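Shop Tips: Living With a Robot Arm in the Drinks Kitchen

We put our first picking arm in at Erkorura last September, on the pickup side of the counter, and I have been meaning to write these down ever since. I love the thing. It also changed our shifts more than any oven or dishwasher ever did, so these tips are as much for the people working beside one as for whoever signs the order.

Start with the dull job. Ours was moving finished drinks from the pass to the pickup shelves, which on a Friday used to eat one whole person. Ladi Edet did it for two years and had the sore wrists to show for it. Now she makes drinks, trains new hires on the shaker, and checks the arm's picks between orders. Give people their new job before the machine arrives! We waited until the week after and had nine nervous coworkers reading things into the schedule.

Tape the floor. Put down a strip at the farthest reach of the arm plus one step, and use bright tape, the kind that survives a mop. Rory keeps a spare roll on the hook by the hand sink.

Wipe the finger pads at open, at 4 in the afternoon, and at close. Warm water, a drop of dish soap, dry cloth. Syrup builds up where you can't see it and then a cup sticks and goes over. Stop the arm first, every time, even for a two-second wipe.

Learn the pause button with your elbow. Your hands will be full when you need it. We practiced this with trays of water until everyone was laughing and fairly damp.

Keep a notebook next to the station. Time, drink, what went wrong, initials. Ginevra Morelli went through ours one slow morning and found that nearly all the trouble was with lids pressed on crooked at the rush, so we moved the lid stack closer to the sealing spot and most of it went away. In our best week we logged 507 drinks without a spill.

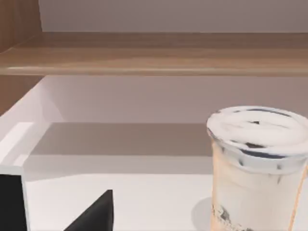

Try a new shelf layout in simulation before you get the screwdriver out. Corrado Bianchini builds ours on the office laptop, and the people who work the counter get a say while it still costs nothing to move a board. Look at where the drink stands compared with the fingers, and at how much open shelf lies between them. A bubble tea with a domed lid is a good one to test with because it is tall, and you want to see that the lid stays well below the board over it. Check the shadow too: the upper board throws a soft gray band across the back of the white shelf, and if your real lights do the same, decide early whether you want cups in it or out front where it's bright.

Then do it again with real cups. Fill them with water and whatever pearls are left over from the night before, and let the closing crew run the test, not just the office.

Share out the saved time. We get back some 570 minutes a week, and part of it now goes to a proper sit-down break in the late afternoon. Annunziata brings the good cookies. Put the break on the schedule in ink or it will vanish by the second busy week.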